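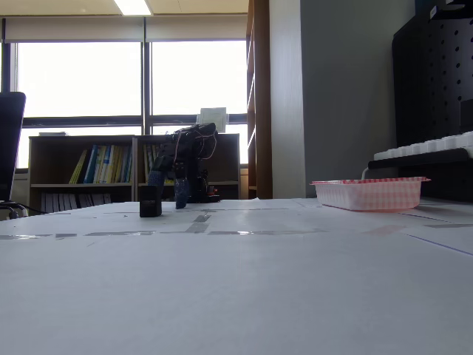 The arm at the Conura lab, with a cube and the checkered tray.

I went to see Conura on a Wednesday, in the middle of a week they had set aside for gathering examples. The lab is in Flirkerham, on the second floor above a print shop. It is one room with a bookshelf under the window, and the table takes up a good part of it.

The task is pick and place. A person steers the arm by hand controls, closes the gripper on a small cube and carries it to a tray. Each try is saved as one episode with the joint positions and the camera video. The learning software, which the team calls Ojo, is trained on these episodes and later has to do the job with no one steering.

Gilang Goh ran the morning session and let me sit next to him. The target was 50 episodes before lunch. Between tries he moved the cube to a new spot, and every so often the tray as well. If the cube always starts in the same place, he said, Ojo learns the place and pays little attention to the cube.

Before my visit the set stood at 1,349 episodes. Another 104 had been thrown out, most of them for dropped video or for a long pause in the middle. Failed grasps are kept if the person steering recovers and finishes the job. They go in a separate folder and get their own label.

I was given 5 tries on the controls. Three were saved. The gripper is easy enough to open and close, but judging height is hard, and I kept stopping well above the paper. The controls come from Wateo and have a slight delay that you learn to wait for.

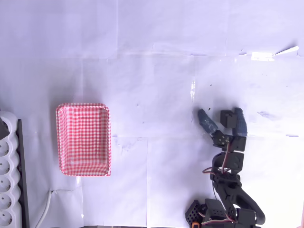

Sverre Tangen wanted it noted that a count of episodes says very little by itself, and that he would take a small set from several people over a large one from a single steady hand. He also thought new visitors should be recorded more often – they approach the cube from angles the regulars have stopped using.

The afternoon was for checking. Each episode is played back at double speed, and start and end marks are set by hand. I left at four, with the last batch still copying to the server.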